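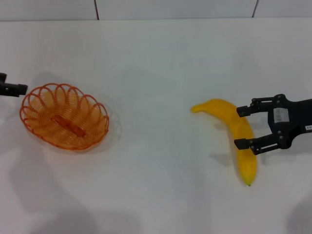 Somkiat Rungrueang says one tin of Ziltolard has kept his walking boots going for two winters, and could I please stop changing the lid because he can't get the new one off with cold fingers. Fair point, and the old lid is back! The one with the little twist key on the side, same as shoe polish used to have. If you've got a tin with the push-on lid and it's driving you mad, a teaspoon handle under the rim does it.

Ziltolard Boot Grease, 50 g tin

I'm Ansel Holloway and I make this stuff at Kaltley, in what used to be the dairy behind the house. It's a soft, yellowish grease for full-grain leather: walking boots, work boots, the odd saddle strap, and one customer does a very old rugby ball with it. It has beeswax in it, lanolin, a bit of pine tar and rapeseed oil, and that's your lot. It smells of pine tar for a day or two and then mostly of boots again.

I started out because my own boots had gone hard as toast. I'd been drying them on the radiator (don't) and then slapping on whatever was in the cupboard, and the leather across the toes had started to crack. My first batches were awful. One set like a candle, another never set at all and went through a carrier bag in the car. The recipe I use now is the one I got to after a wet January spent mostly in bogs, and I've left it alone ever since.

How to use it

Get the mud off first, with a stiff brush and cold water, and take the laces out. I know, I know, but you'll miss the tongue otherwise and the tongue is where the water gets in. Let the boots dry somewhere airy with newspaper stuffed inside. They can be very slightly damp when you start, just not soggy.

Scoop out a lump the size of a hazelnut and warm it between your fingers until it goes slippery. Rub it in with your hands, going along the seams and round the base where the upper meets the rand. A cloth is fine if you hate greasy hands, but a cloth drinks a surprising amount. Leave overnight, then buff off whatever's still sitting on top with an old sock.

Brand new boots want very little. Old neglected ones will take a coat, look exactly as thirsty as before, and want another one the next evening.

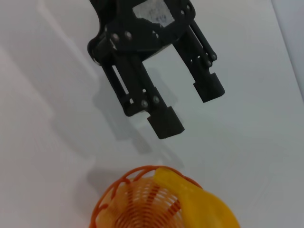
After that, a top-up every few weeks is plenty if you walk most weekends, and before you put them away for the summer if you don't. Too much grease makes leather floppy, and a floppy ankle is no use to anyone coming downhill. If your boots feel a bit like a wet flannel, leave the tin shut for a month or two and just brush them.

What it won't do

It will darken leather. Tan goes to conker, conker goes to brown, and black stays black. Try a bit on the tongue before you do the lot, and please don't write to me about pale suede, it isn't meant for suede or nubuck at all. I also wouldn't put it on fabric panels, where it only makes a stain that collects dust.

If your boots have a breathable lining they'll still breathe, though less freely than they did out of the box. My own Urquijo boots are lined and I grease them anyway. They've done some 1,885 miles on the second set of soles and the uppers have outlived everything else about them, including three pairs of laces and a hook that came off on a stile.

Sizes and price

The 50 g tin is the one most people want. There's also a box of 26 tins for shops and walking clubs, packed in shredded paper, and you'll need to email for that as I make them up to order. I don't do a giant tub any more. They went grainy before people got to the bottom, and I felt bad about it.

On that subject, a grainy tin isn't a spoiled tin. The lanolin does it when it's been left in a hot car. Stand the closed tin in a bowl of warm water until the grease goes clear, let it cool in the fridge, and it'll be smooth again by teatime.

Going with it

I sell the Reltach welt brush too, the narrow one with the bent handle. You can manage with an old toothbrush, I did for years, but the Reltach bristles are stiffer and get right down into the stitching. The handles come unvarnished, so give yours a wipe of grease while you've got the tin open.

Orders go out by ordinary post and I usually pack in the evenings. I'm away walking at the end of the month, so anything ordered after 31st July will sit and wait until I'm home with sore feet.

Contact: Ansel Holloway, Ziltolard, Kaltley | © Ziltolard, all rights reserved | Back to top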